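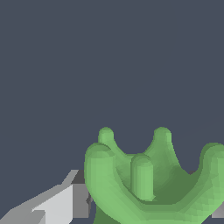
1. Purpose of the cell

This report explains how we set up the simulated gripping cell called Prergate and how we keep it in order. The cell has one white arm with a gripper hand, and the part to be held is a green model with five prongs. My partner Benjamín Bravo prepared the part file and I, Ettore Pellegrini, was responsible for the arm and its settings.

2. Setting up the arm

We load the arm first, without a table, so that errors in the joints are easy to find. The hand must point downward before the part is added.

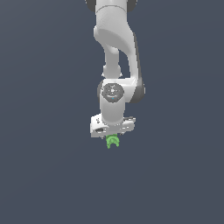
After this we save the joint values in a file named Sepp. In July we had forgotten to do so, and one update of the program deleted a full week of settings. Now the file is copied every evening to the second computer.

The mesh of the part was also too heavy. The first version had 1169 faces and the contact calculation was very slow. Benjamín reduced it to 593 and the prongs kept their round tips.
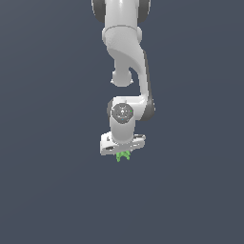
3. Regular checks

Before each series we open and close the fingers with no load and read the error list. A series has up to 382 grasps. If the fingers do not close equally, we set the zero point again and repeat the check.
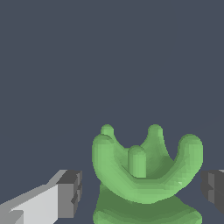

How often must the zero point be set again?

Usually after 11 series, and always when the finger model has been changed.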